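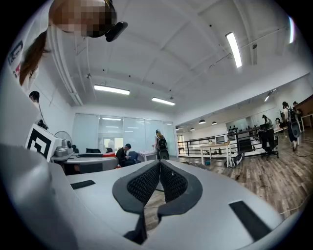

Pritus 3819 small desk fan, white

Reviewed 13 October 2020

I have been meaning to write this since the middle of summer and have put it off so long that most people will be looking at heaters by now, but I'd say October is a very good time to buy a fan. The shops want rid of them, you're not doing it in a panic with your shirt stuck to your back, and you can take your time reading somebody ramble on about the noise. So, let me ramble.

Our work room is one big open space with a wooden floor and a run of frosted glass partitions down it. It's a lovely room to look at. The light comes through the glass in a soft sort of way, and visitors always say how calm it is. What they don't notice, unless they stay for an afternoon, is that the air doesn't go anywhere. The panels are tall, and whatever breeze there is stays politely on the other side of them. On the warmest day this year the thermometer by my seat said 28 and I felt every one of them.

We did try the sensible things first. We propped doors open. Malou Ravn brought in a great big floor fan from her garage, the kind with a pole and a heavy round foot, and it certainly moved the air, along with every sheet of paper and at one point somebody's sandwich wrapper, which went the length of the room. It also roared. You couldn't hold a conversation within a few paces of it, and it took up the one bit of floor that everybody wanted to walk across. It went back to the garage after four days and I can't say I was sorry.

What I wanted was something small enough to share a table with other things. We don't have desks of our own, we have small tables, a white one that gathers all the odds and ends and a rounded grey one where things get set down, and any fan that needed half a tabletop to itself was going to be resented. I looked at tower fans (too tall, and the cheap ones wobble), clip-on fans (nothing to clip to, unless you count the backs of chairs) and one of those bladeless ones, which I liked very much until I saw the price. The Pritus was the plain one at the bottom of the page. White, round grille, little base, no nonsense.

First impressions

It came in a plain box with less packaging than I'd feared, and the whole business of getting it going took as long as it takes to boil a kettle. The base pushes on to the stem and turns until it clicks. Do make sure it has clicked. I thought mine had, and it hadn't, and the fan did a slow bow forward like an actor at curtain call before I caught it.

It's light. About 400 grams on the post scale, without the plug, and I mention that because I carry it about a good deal. It goes wherever the warm person is. The weight cuts both ways, mind, as a tug on the cable will bring the fan along with it, and I've learnt to run the lead round the back of the table where a trailing sleeve or bag strap won't find it.

The looks are hardly the point with a fan but I'll say I'm fond of it. It's the white of a bathroom cabinet, it doesn't shout, and against our white walls and frosted panels you could easily forget it's there. Birdie Boateng said it looks like something out of a dentist's waiting room. She isn't wrong, but I've always rather liked my dentist's waiting room.

How it blows

You get four speeds on one button, which you press to go up through them and then round again to off. I'd have much preferred a dial. If you're on the second speed and want the first, you have to go all the way up through the gale and off again, and if there are loose papers in front of it you'll know about it. After a while your thumb learns to do it quickly and the blades don't have time to catch up, but it's an irritation that a few more pennies would have cured.

Speed one is a breath. I didn't think much of it at first, but it's the one I use most, pointed just past my ear so that it stirs the air without drying my eyes out. Speed two is a proper breeze and will do for most warm days. Three is for when you've just come up the stairs. Four is too much for anything at arm's length, though it's handy for sending air across to the next table, and Tirta Tambunan, who feels the heat more than any of us and likes to sit in the blue chair, reckons he can feel it over there perfectly well. I held up a strip of tissue to see and he's right, it does flutter.

The head tilts up and down with a nice stiff hinge that stays where you put it. It doesn't turn from side to side by itself. For one person that's no loss. For two people sharing, there's a certain amount of quiet nudging that goes on, and I've been known to come back from making the tea and find it facing an entirely different direction.

The noise

I'm fussy about noise so I'll be thorough. On one, I can't hear it unless the room is empty, and then it's only a faint whirr. On two there's a steady hush that I've come to find quite companionable. On three you'd notice it on a telephone call, and on four the person at the other end would notice it as well. There's no rattle in it, and no clicking, which was what drove me to distraction with the fan I had before (a Wimus, given to me by my sister, who I think was glad to see the back of it). That one ticked. It ticked on every speed, and it ticked worse the longer it had been on, and I used to lie there at night waiting for the next one.

One thing I would suggest is standing it on something soft if your table is hollow or a bit thin. On our small white table it sets up a hum through the top, and the smaller bits and pieces that live there start to creep and buzz against each other. A folded tea towel cures it. On the grey table there's no hum at all.

Keeping it clean

White things show the dust, of course they do. By the end of August the grille had a grey fur on it that I was ashamed of. The front comes off with a quarter turn once you've undone a tiny screw underneath, and I do mean tiny, you'll want the screwdriver out of a glasses repair kit and a saucer to put the screw in. I dropped ours on the wooden floor and it found a gap between the boards straight away. Hafþór Þorgeirsson got it out for me with a magnet on a string, and was so pleased with himself that I didn't like to mention I'd found a spare in the box by then.

Once it's open it's easy. A damp cloth for the blades, an old soft toothbrush for the grille, let it all dry properly, back together. I'd do it once a month in the season. The blades wiped up as good as new but there's a slight yellowing just starting round the button where all our thumbs have been, and washing-up liquid hasn't shifted it.

What I'm less keen on

The button, as I've said. The lead is on the short side too, and in a room where the sockets are all along the walls that has meant an extension, with the usual business of everybody stepping over it. The little rubber feet are only stuck on and one has come away already. I glued it back. And the instructions are one sheet folded very small, in print that Bergþóra Grímsdóttir had to read out to me, holding it up to the window.

There's also no timer. I don't miss it at work, but if you wanted the fan for a bedroom, to drop off to sleep with, you might. I took it home for one very sticky weekend and it ran all night on speed one beside the bed without bothering me, though I woke up with a cold nose.

Would I buy it again

Yes, and I very nearly have. There's talk of getting a second so that both ends of the room can stop eyeing each other, and I've said I'd be quite happy with the same again, as long as we put a dot of nail varnish on one of them so we know which is which. If you have a big room to cool, it won't do it. If you have one hot person at a small table, or two who get on well, it does the job very nicely and you can tuck it on a shelf for the winter.

Ours hasn't been put away yet. I still have it on for a little while after lunch, when the sun comes round and the glass lights up and it all gets a bit sleepy.

Four stars. It would have been the full five with a dial.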